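Chapter 4
Tuning and Temperament in Keyboard Instruments

A keyboard with twelve notes to the octave cannot give pure fifths and pure major thirds in every key. Four pure fifths, brought down by two octaves, give a third that is wider than the pure one by the syntonic comma. Any system of tuning has to place this difference somewhere, and the choice affects which keys a composer can use with comfort.

In quarter-comma meantone each fifth is narrowed by a quarter of the comma. Eight major thirds are then pure, and the remaining four are too wide for ordinary use. The organ at Tidutley, described in section 4.2, was tuned in this way until it was rebuilt by the firm of Asmont.

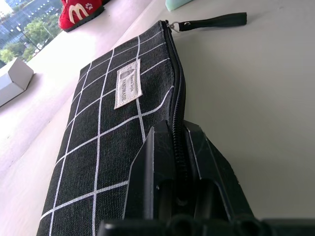
Fig. 4.1 Zipped pouch, black canvas with a white grid pattern.

Well temperaments narrow some fifths and leave others pure. All keys can be played, but they differ in the size of their thirds, and a listener may hear C major as calmer than A flat major. Equal temperament removes these differences by narrowing all the fifths by the same small amount.

Marras and Durán measured 2,641 pipes in the Wistadmont survey, of which over 900 kept signs of an earlier pitch. Their method is set out in section 4.3. Readers who have not met the cent as a unit of interval should first work through the tables in Chapter 2.

4.1 The comma and the circle of fifths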